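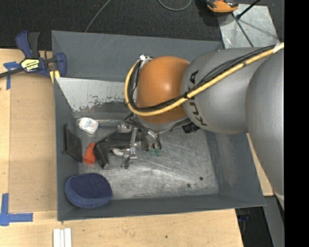

Fig. 2. Rectangular dark gray bin on a wooden tabletop.

Unit 2: Storage Bins and Reorder Points

Scope. These notes cover small-parts stock held in open bins. Pallet stock is treated in Unit 5.

Definitions
Bin quantity (Q): the number of pieces a bin holds when filled to its marked level.
Lead time (L): working days from placing an order to putting the parts away.
Daily use (D): mean pieces drawn per working day, taken over the last full quarter.
Safety stock (S): pieces held against late delivery or a run of heavy use.

Reorder point
R = D x L + S

Worked case. The Kaser stockroom draws 33 M6 washers a day. The supplier, Brirkitz, delivers in two working days. Safety stock is set at 50.
R = 33 x 2 + 50 = 116
An order is placed when the count falls to 116. Note that L includes receiving time. A part sitting on the dock is not yet in stock.

Two-bin method
Stock is split between a front bin and a reserve bin. The front bin is used until empty, the reserve is moved forward, and the card in the reserve bin goes to purchasing. The reserve must hold at least R pieces. No running count is kept, so the method suits cheap parts with steady use – fasteners, seals, cable ties. It does poorly with seasonal parts unless R is reset; at Zakley this is done in March.

Common errors
Using calendar days for L and working days for D.
Topping up the front bin from the reserve without sending the card.
Setting S once and leaving it after a change of supplier.

Reading: Menon course pack, section on periodic review. Bring a calculator to the next session.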